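Okay, slide four. If you only remember one bit of this talk, make it this one, so I'm going to slow down here. We trained Drara on 634 demos, and then we got curious and threw most of them away.
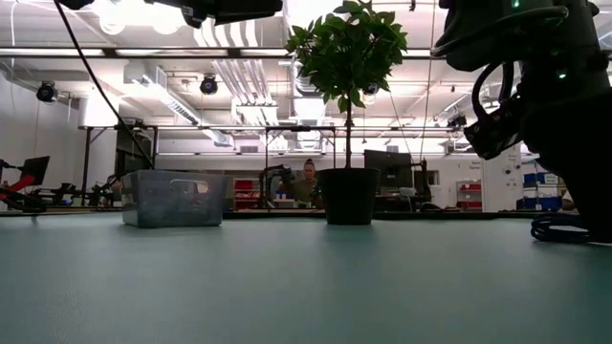 The trick is which 200 we kept. Kodgate scores each demo by how much it disagrees with the ones already in the set, and we keep the weird ones first - that's really the whole method! Thin, dark shapes get high scores, so think of the little tree trunk against that busy background, or a see-through bin that lets the room show through. (Pause, let people look.)

Training went from 64 hours down to 2 days, and success on the Danemine tasks held steady. Next slide is the failures, my favorite part.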